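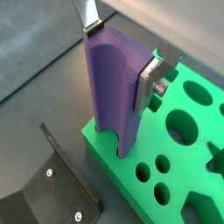
Figure 2. Photo credit: Tadska.

4.2 Color names for saturated plastics

Participants at the Ellix site named 372 surfaces under a fixed lamp. Agreement was lowest between blue and red — the region where English offers several competing terms.

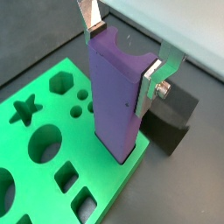 Naming time rose with disagreement, to a median of nearly 900 ms. Shading adds to the problem. A matte violet block beside bright green invites "purple" from most speakers, but the Lill word list has no separate entry for it. We scored such answers as
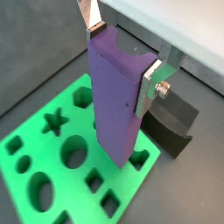 partial matches, following Fandov, and dropped any given in under 600 ms.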